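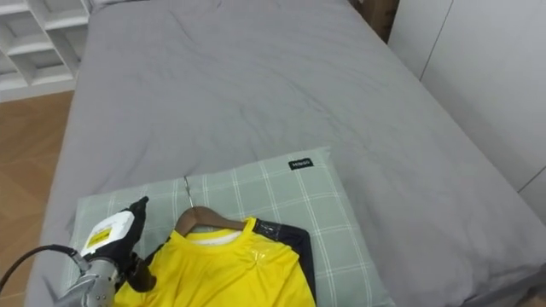

Yellow shirt on its hanger, on the bed.

I've been trying to own fewer clothes since the start of the year, and I'm finally at the point where I can write about it without getting cross. The wardrobe was so full in January that the door had to be leaned on. I'm not a fashionable person! I just never got rid of anything — jumpers from school, a waistcoat from my cousin's wedding, four pairs of jeans that all had the same hole.

My first go was a disaster. I tipped the lot out on a Sunday night, got tired by ten and slept on the sofa. So now I do one sort of thing at a time. Shirts first, then trousers, then the drawer of horrors (odd socks, swimming trunks, a belt with no buckle). If I haven't worn it for 2 winters it goes in the bag, and the bag goes in the car straight away, before I start having feelings about it.

The charity shop in Gasstead will take nearly anything clean. The one in Saklow is fussier and shuts for lunch, but they do have the better bookshelf, so I come home with paperbacks and call it even.

Emiliano Casado left a comment on my last post asking whether I sell any of it. I tried! I put a winter coat up for £19 and had over 100 messages, most of them asking if I'd take a fiver and drive it to them. I gave it to my brother in the end and he looks much better in it than I did.

What I've kept is mostly plain stuff that goes with other plain stuff, plus a few bright things for when it's warm. I do miss the waistcoat a bit. Coats and shoes are next, probably over the bank holiday, and I've got eleven scarves to face up to before then.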